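July, late evening

Swapped the left wrist cable again. The old one had been rubbing on the gripper housing and the jacket had gone soft over a short length. The replacement is longer and has a strain relief printed in the same gray filament as the brackets. Routed it over the top this time. Full wrist rotation both ways, no snag. Will recheck after 200 cycles.

Joint 4 on the right arm still reports a small offset after homing. Ran the Callix calibration routine 2 times and got the same figure on each run, so it is at least repeatable. I have put the correction in the config file and left the hardware alone. Vilmos Simon wants to open the joint and look at the magnet. I would like to finish the folding work first.

Moved on to cloth. The Trirwood pads arrived and are fitted on all the fingers. The crosshatch holds knit fabric well on the bench: hung a weight off a pinched shirt hem and saw no creep. The bare plastic faces let go with half of that. The mounting holes are slightly undersized and had to be reamed by hand. Wrote to Zostgate about the drawing, no reply yet.

Finger spacing is the open question. With the jaws fully open the pads clear a folded shirt, but a closing move that starts too low drags the fabric along the table before it gathers anything. Raised the approach height and slowed the last part of the descent. Force limit unchanged. Used the red shirt and the teal one for all of this, so that the wrist camera has two colors that separate easily from the white.
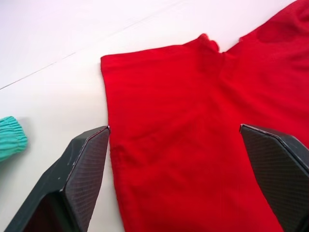
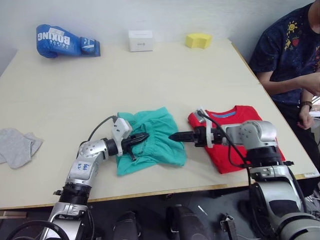 Logging is the next thing to fix. The Mets controller writes joint positions at its own rate and the cameras write at theirs, and the timestamps drift apart over a long session. For short moves it makes no difference. For a full fold it puts the gripper visibly ahead of the picture on playback. Plan is to slave everything to the controller clock and drop any camera sample that has no match.

Disk is also filling up. There are over 1,000 episodes on it, many of them from before the pads and of no use for comparison. Will move those to the old drive.

To do: M3 washers, second emergency stop, label the power supplies, ask Vilmos for his reamer back.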